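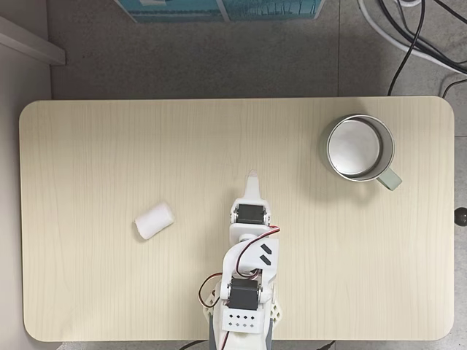 Leire Cabello found the mug nicer than she expected and the price harder to swallow, and wanted to know what the steel was supposed to do that her old china one didn't. A fair question, and one the maker's leaflet spends a lot of words avoiding.

Baseo metal mug, sage green

The outside is a pale green, the inside is polished steel and the rim is rolled, so there is no raw edge against your lip. The leaflet talks about "all-day warmth". We tried it with tea and would not repeat that claim. Buy it if you want a mug that survives being dropped on a hard floor. If you drink slowly, buy something with a lid.

Capacity: not printed on the box, and the maker has not answered us
Washing: by hand, whatever the leaflet says
Microwave: no, it is metal
Returns: 60 days, unused

The colour is listed elsewhere as "mint". It is greyer than that. We had 23 sent back in November by people who had ordered mint from another shop's photo and then ordered again from us, so please look at it in daylight before you take the sticker off.

Redine table, light wood grain

Cream-coloured top with a faint grain and rounded corners. The corners are the best thing about it, particularly in a narrow room where you catch your hip on everything. Redine calls the finish "stain-proof". Ours took a coffee ring overnight and gave most of it back after a scrub - most, not all. Use a coaster.
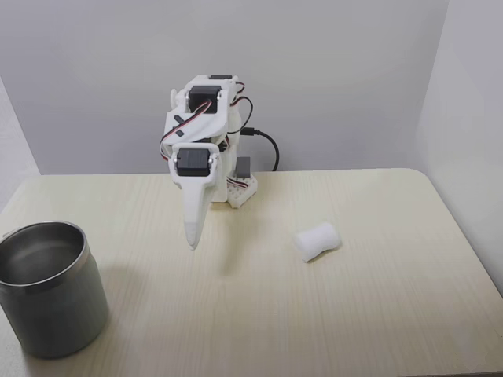 Redine table, light finish, against a pale grey wall.

A top this pale shows crumbs less than a dark one and pen marks a good deal more. Delivery is by 2 people to the ground floor only. Carrying it upstairs costs extra and has to be booked before the van leaves.

Mug and table are sold separately. The maker suggests them as a "matching set", and we can't see what matches.

Page last checked June 29, 2022. Queries to Itziar Moya at the Zosness shop desk.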